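Water bill came in at 116 dollars for the quarter. Same time last year it was 40. Same house, same people in it.

I called Jisley Water and they said the reading was good and I should check for leaks. So I checked for leaks.

Easiest test: turn off every tap, write down the meter, go to bed. Mine read 2,718 at night. In the morning it had moved.

Next is the toilet. Food coloring in the tank, leave it half an hour, look in the bowl. Upstairs was fine. Downstairs went blue in ten minutes.

Paperwork and phone calls all done from the dining table, which is where everything in this house ends up.

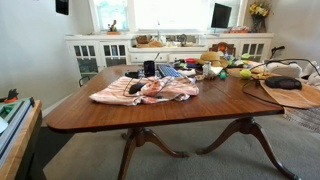
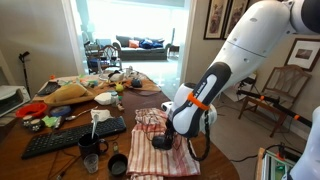 Keyboard, mug, striped cloth.

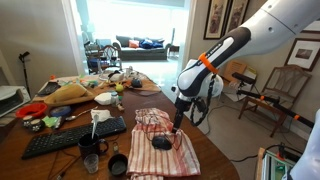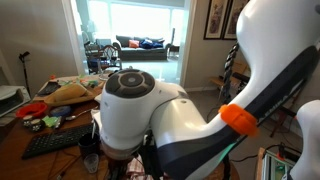 Anyway, the flapper. It's the rubber piece at the bottom of the tank and it gets stiff with age. The hardware store on Pivulby Road had two sizes. Measure the drain opening before you go – I didn't, and I went twice.

Shut off the valve behind the toilet, flush, unhook the old one, hook on the new one. Leave a little slack in the chain. Too much and it gets caught underneath.

Did the dye test again after. Bowl stayed clear. Meter hasn't moved overnight since.

Jisley has a leak adjustment form. You send the receipt for the part and two readings taken a week apart. Mine went in on 15th March, no answer yet.

If you're over in Bisum it's a different company and I don't know what they do. Worth a call.

Going to check the outside spigot next. It drips a bit when the hose is on.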